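Counting Hours, Counting Kitchens

From the September 2022 newsletter

Readers keep forwarding me the same kind of announcement, so I may as well deal with it in one go. A company or a lab says it has gathered so many examples of a robot doing housework, the number is large and round, and the rest of the page is about how close we are. The latest was from Flanari, which says it has 1000 hours of what it calls household manipulation. I asked for a look at where the hours come from, and to their credit they said yes and put me on the phone with Lindalva Lopes, who runs the collection side. I came away liking her a good deal more than the number.

First, what the work is. A person moves the robot's hand through a small chore, over and over, while everything is recorded: the joint positions, the view from the wrist, whatever else is wired up. Each run is called an episode. The episodes get labeled, the bad ones are supposed to be thrown out, and the good ones go into training. The hope is that a system fed enough of them will pick up how to put a cup in a rack without being told where the rack is.

I don't object to any of that. It may even be the right way to go about it. What I object to is the hour as a unit. An hour of what? When I asked how much of the total is the hand doing something, as opposed to hanging over a counter while the operator lines up the next move, I was told that the figure "includes approach and reset." Fine, approach matters, a system has to learn how to get to the cup. But reset is a person putting the cup back, and I would like to know why that is in a total printed in large type on a front page.

Lopes was open about it. She said the hours were counted by the sales side from the length of the raw files, and that her own group doesn't use hours at all. They use kept episodes. She wouldn't give me the kept count for the whole set, only for one task in one kitchen, which was 500 recorded and something less than that after review. How much less, she said, depends on who does the reviewing, and that is a sentence I wish somebody would put in the announcement.

So we talked about reviewing. At Flanari the operator marks the episode first, good or bad, right after finishing it. Then a second person watches the wrist video and can overrule. They disagree more than you'd think. The operator remembers a clean run because it felt clean. The reviewer sees a fingertip skate along the counter before it catches, and marks it down. Which of them is right? If the cup ended up in the rack, the chore got done. If the system then learns that skating along the counter is part of picking up a cup, you have a different problem, and you won't notice it until you try a counter that isn't as smooth.

Counters came up a lot. Most of the chores in the set are sink chores and rack chores, and most are done on hard, pale stone.

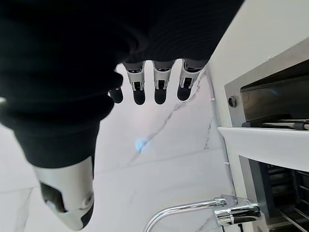 The covered hand over the marble, with the faucet in front and the appliance to the right. Wrist view, sink task. Courtesy of Flanari.

I spent longer on that one than I meant to. Look at how much of the view is taken up by the hand itself. The black sleeve covers the palm and hangs over most of one finger, so a reviewer working from this angle alone is guessing about that finger. I asked Lopes whether the sleeve stays on for every session. It doesn't. Some were recorded with it and some without, and for a stretch in March nobody wrote down which was which. They have since gone back and tagged those by eye. She thinks the tags are good. I think they're probably good too, but "probably good, tagged later by eye" describes a lot of what goes into these collections, and you won't find it on the product page.

Then there's the shine. White stone, glossy white front, chrome faucet, silver finger joints, and a soft patch of blue light on the marble that I couldn't trace to anything. A person looks past all of it without trying. A learning system has no reason to. If the blue patch shows up every time the hand is about to close, then as far as the training is concerned the blue patch might be how you know to close. This is an old worry and everybody in the field can recite it. Reciting it isn't the same as testing for it, and when I asked what the test was, Lopes said they hold out one kitchen and see how badly things go there. How badly do they go? "Badly enough that we keep doing it," she said, and she would not be moved past that.

Which brings me to the kitchens. The announcement says "diverse real-world homes." The number of kitchens is 32. I was ready to be impressed until I asked how they were found. Most came through Macedo, a property outfit that manages furnished apartments, and it shows in the lists of fixtures Lopes read me. The same faucet comes up again and again. The same rack. Counters at the same height, because the same contractor put them in. You could call that 32 kitchens and you could also call it a handful of kitchens with different curtains. I don't blame the collection group for taking what they could get. Getting permission to run a robot in somebody's home for days is miserable work, and furnished apartments between tenants are the obvious answer. I do blame whoever wrote "diverse."

Compare that with Cledetti, a much smaller effort I wrote up a while back. They had 30 episodes per task and got laughed at for it. But every one came with a note on the lighting, the state of the hand, who was driving, and what went wrong. When their system failed on a drawer, they could go and look, and they found that every training drawer had been opened by the same left-handed operator coming in from the same side. That's a useful failure. I don't know what Flanari would find if they went looking through their hours for the same thing, and neither do they, because for the early part of the set the operator's name wasn't kept.

The other thing people ask me is whether the tools have fixed this. Flanari uses Jiditz to sort its episodes, a program that watches the recordings and scores them so a person doesn't have to see every one. I've had a demonstration. It's quick, and it's good at the obvious stuff, a dropped plate or an arm that stops halfway. On anything subtle it seems to like episodes that look like the episodes it already liked. Left alone for long enough, that will give you a very tidy pile of very similar cup pickups and throw away the odd one where the operator had to reach around the faucet and try again. I would have kept that one. Lopes says her reviewers pull a sample from the reject pile and rescue what they can. How big a sample depends on how busy the week is.

She also said something about operators that I'd like to see studied properly. New ones are slow and hesitant, and their episodes are full of pauses. After a few weeks they get fast, and the system learns better from the fast ones, so the early work tends to get dropped. But hesitant people try more things. They come at the handle from above, change their minds, come at it from the side. Once they're good, they all do it the same way, which is whatever way the person who trained them does it. If you want a robot that can recover from a bad grip, you need recordings of bad grips followed by recoveries, and those are exactly the ones a pleased-with-itself quality process removes. Flanari has started asking experienced operators to fumble on purpose. Lopes isn't sure it works. A fumble you planned doesn't look much like one you didn't.

I should say where I end up on the set itself, since some of you work with this stuff and may be offered it. If you need sink and rack chores on smooth counters, and you can live with the gaps in the early notes, there's probably a decent amount in there for you. Ask for kept episodes by task. Ask for the sleeve tags and how they were made. Ask which kitchens share fixtures, and whether anything in the held-out kitchen also appears in the others. If you get a total in hours back, ask again.

And please stop sending me the front page number. I would take a plain list of everything they threw out, with a word or two on each, over another 1000 of anything. Lopes tells me such a list exists for the later sessions, in a spreadsheet. I've asked if readers can see it. She is checking with the sales side, and I'll print the answer when there is one.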